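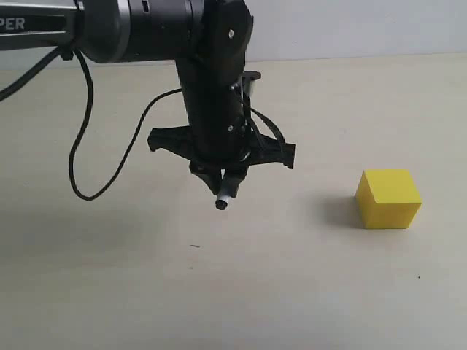

Robotic arm above a tabletop, with a yellow cube to the right.

Humura ant

The Humura ant is a small brown ant that nests in the walls and floors of heated buildings. It is regarded as a household pest in the Skestum valley, chiefly in the towns of Surkullow and Catterall.

Description
Workers are 2 mm long, pale brown, with a darker abdomen. Queens are twice that length and lose their wings after mating. The species does not sting.
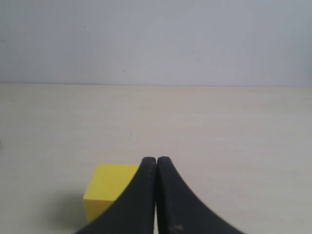

Colonies are usually found behind skirting boards, under floor tiles and beside hot water pipes. A mature colony holds about 992 workers and up to five queens. Eggs develop into adults in 11 weeks at room temperature, and more slowly in unheated rooms. Winged forms appear in October.

Diet
Workers feed on sugar, grease and dead insects. They follow scent trails, which may be reused for several months.

Control
Surface sprays kill foraging workers but leave the queens unharmed, and a disturbed colony may divide. Slow-acting bait is preferred. It is placed along trails and renewed until feeding stops. Gaps around pipes are then sealed.

Distribution
The species has been recorded up to 325 m above sea level. It is absent from open ground.

Last edited 19 Feb 2019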